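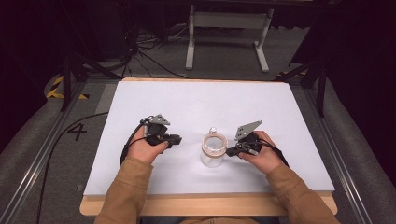
White board on a light wooden table.

Protecting a Wooden Work Table
Updated 16/12/2023 by Edvin Solberg

Most marks on a table come from grit caught under whatever is set on top of it. Wipe the surface with a barely damp cloth, dry it along the grain, then lay the board down. Lift the board to move it. Sliding it drags the grit.

Cutting boards and work boards
Wash both faces, even if only one was used. Stand the board on its long edge until dry. A board dried flat tends to cup, and a cupped board rocks. If it already rocks, turn it over and leave it under an even weight overnight.

Oil finish
Apply a thin coat of mineral oil and leave it for 15 minutes. Wipe off all excess. Repeat the next day if the surface looks dull. Tables near a window need an extra coat in July. Spread oily rags flat outdoors to dry before disposal.

Small scratches
Sand by hand with the grain, using 1000 grit and then 2000. Do not use a power sander on veneer. Re-oil the sanded area and the few inches next to it.

White rings
Try a warm, dry iron over a folded cotton towel, a few seconds at a time. Check after each pass. Varnished tops may need a second treatment the following day.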